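Fri 7 February

Quick one, I have to leave for work in a bit and my hair is still in clips.

So the bangs. I did it. Went in Tuesday after telling everybody for months that I would never, ever do bangs again after the last time (if you were reading back then, you remember, and I'm sorry). Vega Prieto cut them. She has the second chair at Momirov, the one by the sink, and she is the only person I trust near my forehead with scissors.

Cost me 47 dollars plus tip. Last place was 8 dollars less and I cried in the car, so.

What I asked for: long, soft, open in the middle, able to tuck behind the ears on a bad day. What I got: pretty much that. Maybe a hair shorter on the left. Vega says it's my cowlick and not the cut and she's probaby right, it has been pulling that way since second grade.

Things I didn't know about my own hair until this week. It's fine but there is a LOT of it. I always figured that meant thick. Different thing. Fine hair in a big crowd goes flat at the roots and puffy at the ends, so all those layers I kept asking for were making it worse. She took most of the weight from underneath and left the top alone. Huge difference. My ponytail feels lighter too.

Styling so far:

Day one, she blew it out. Gorgeous. Obviously did not last.

Day two, I tried the round brush. Too small, I think. Came out looking like a sausage roll stuck to my eyebrows. Wet it down over the bathroom sink and started again and was late.

Day three, flat brush, dryer pointed down, side to side, side to side until dry. Much better! No heat on the ends. Clip them flat for five minutes while doing mascara and then leave them ALONE. Touching is the enemy, my hands are oily apparently.
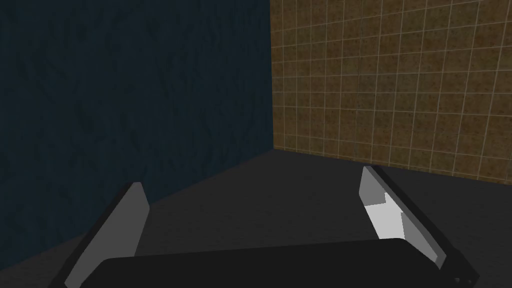
Page 8

Products, because Viorica Anghel asked in the comments and I keep forgetting. I'm using the Giltine dry shampoo, only at the roots, only at night. At night is the trick, it soaks in while you sleep and you don't get that gray powdery look in the morning. The Ortuño cream is nice, smells like figs, but way too heavy for bangs. Fine for the ends. I put it near my face once and had to wash everything again.

I don't use hairspray. I know, I know. My sister swears by hers and her bangs don't move in wind. Mine move. I kind of like them moving.

Washing: just the bangs, in the sink, every other morning, rest of the hair pinned back. Takes no time. Full wash twice a week same as before.

Remedios Villalobos wrote to ask if she should get them with a round face and curly hair. I don't know! I have neither. Curly bangs look amazing on other people, but go to somebody who cuts curls dry and tell them to leave it long, you can always go back for more off. Bring pictures of hair that is like yours. I used to bring pictures of hair I wanted to have insted and then wonder what went wrong.

Trim is booked for April, which Vega says is too long to wait. She does free bang trims in between if you call first, so I'll probably cave before that.

Ok clips out, they look fine, left side is doing its thing. Going. Will answer comments tonight.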